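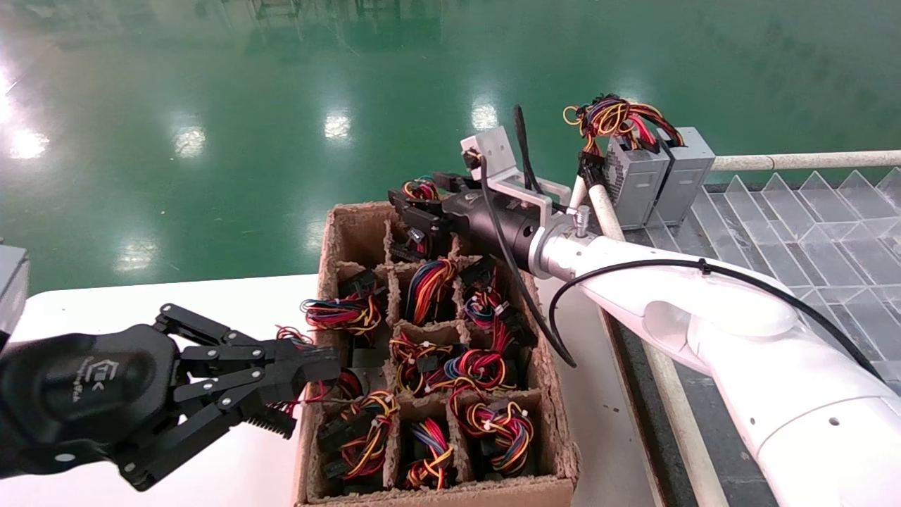
Robots at Fondthorpe get the wire job, and the sofa cushions can wait

Untangling a cable is the sort of chore people put off until the drawer won't close. At the Brellel assembly shop in Fondthorpe, it has been somebody's shift for years, and since February the shop has been trying to find out whether it could be a machine's shift instead.

The answer so far is a firm "sometimes."

The job sounds like nothing. Wire harnesses arrive coiled up in cardboard trays, each bundle tucked into its own compartment and held together with small white zip ties. Somebody lifts one out by its connector, shakes the rest of it free of its neighbors, and sets it down with the power supply it belongs to. A new hire learns this in the time it takes to finish a cup of coffee. A pair of robot arms, it seems, needs longer.

Brellel put its system, a two-arm cell running software from a small outfit called Ditemine, through a trial of 1276 picks. In 307 of those, a person had to step in. Most of the trouble came from wires that had wandered over a partition and taken hold of the bundle next door, so that the arm asked for one harness and was handed two. The rest was a mix of slipped connectors, bundles set down facing the wrong way, and one long afternoon when the cell stopped before every pick and would not say why. (It was restarted. It has been fine since, which has satisfied everyone except the people who have to write the report.)

That leaves roughly three picks in four that went through without help. Ditemine calls this a strong result. The packing crew, who would be asked to leave if they fumbled every fourth item, call it other things.

Speed is the second sore spot. A harness that a practiced worker moves in 7 seconds takes the arms about 40, and a good part of that is spent hovering. The software is deciding which loop of wire is on top. Watching it do so is restful for a minute or two, and then you start wanting to reach in.

Still, the shop is keeping the cell, and the reasoning is hard to argue with. Rigid parts were solved long ago. A metal box has the same shape on every shift, and any arm can be taught where its corners are. Wire does as it pleases. It springs, sags and hooks onto things, and no two coils lie in the tray the same way. A machine that can deal with that, even badly, is doing something that shop-floor robots have mostly been kept away from.

It is also the reason your laundry is safe from automation for now. A sock is a harness with no connector to grab. A fitted sheet is worse. Ristić, a home appliance maker that came to Fondthorpe to look at the trial, has talked for a while about a household helper with two arms, and its visitors asked a lot of questions about headphone cords, phone chargers and the bag of holiday lights in the garage. They were told that the cell works best when everything comes in a tray with compartments. Few homes are organized on that principle.

Ristić has not given a date for its helper, and left with a box of spare harnesses to practice on at its own lab.

Brellel, meanwhile, plans a second round of picks with two changes. The supplier has been asked to pack the bundles a little tighter, so that fewer wires lean over into the next compartment, and the software will be allowed to give up sooner. At present it makes several attempts at a snagged bundle before calling for help, each one a bit more tangled than the last - a habit the crew recognizes from their own garden hoses.

No jobs have gone from the line. One has been added, in fact: a worker now stands near the cell for most of the day and frees whatever the arms have caught. The post is listed on the shop's schedule as "automation support." It involves picking up wire harnesses by hand.

The second round starts once the new trays arrive.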